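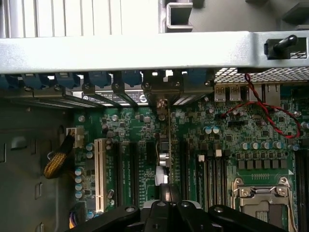
Workshop > Notebook > Cell 2 > Kit and budget

November – what we need before the spring order

Started this morning, picked up again after lunch. Writing it down before I forget which quote is which.

Job is PC towers on the bench, lid off, card out, card back in. Using the one with the green board and the blue slot latches as the reference tower for costing. If a gripper can manage that one it can manage most of the pile.

Gripper

Present two-finger stays for now. Fingers are the wrong shape for the latches. Fine on a card edge, too fat between neighbouring slots. Options:

- new fingertips only, Gosby, 50 a pair, want 3 pairs (one to ruin). Cheapest by miles
- slim parallel gripper, Baláž, 1361 before VAT. Lovely thing. Price includes the flange plate but NOT the cable, ask again
- print our own tips. Did this in the summer, they flexed. Okay for trying out shapes, no good for pulling

Going with Gosby tips first. If they don't do the latches then the Baláž goes on the spring list and something else comes off.

Camera

Wrist camera is staying put. Close view is good enough to make out the card bracket and its two screw heads, which was the main worry. Trouble is depth. Crossbar over the top of the case sits nearer than anything else and the planner has to know about it or we'll clout it. Either a second camera overhead, fixed, or measure each case model by hand and keep a file. Hand measuring costs nothing but somebody's afternoon. Overhead camera quote from Brisik not in yet, chase.

Lighting: small ring light, put in for one. Bare metal bracket next to a black one, exposure never happy with both.

Screwdriver

Do not buy yet!! Seltlow will lend the electric one for up to 60 days, we pay carriage both ways. Ask if bits are included. Long reach bit needed, short one won't get down past the crossbar at any sensible angle. Magnetic – check whether anyone minds near the boards.

Fixturing

Tower needs to lie on its side and not shift. Currently relying on its own weight plus rubber mat. Want two toe clamps and a stop block. Can make the block here, offcuts under the pillar drill. Clamps out of consumables, not capital, so no form.

Cables

Nothing to buy, but it eats time so it goes in the plan. Yellow and black power bundle by the left of the board, also a thin red and black pair looping across near the USB ports. Both want tying back by hand before the arm goes near. Reusable ties, one bag. Later we might want the arm to recognise loose wire and stop. Not this budget.

Spares

- towers for practising on, dead ones are fine, ask downstairs
- dead expansion cards, as many as poss. Do not use good cards for force tests
- fuses
- e-stop button cap, the old one is cracked

Order of doing things

Tips, ring light and ties now. Seltlow loan once tips are fitted and not before, the clock starts on delivery. Decide on the Baláž at the end of the loan. Overhead camera depends what Brisik come back with.

Still to sort: who signs for the loan, does insurance cover borrowed kit, is the carriage under travel or equipmnet. Last year it got bounced for being in the wrong column.

Rang Gosby at 4.15, engaged. Try again tomorow.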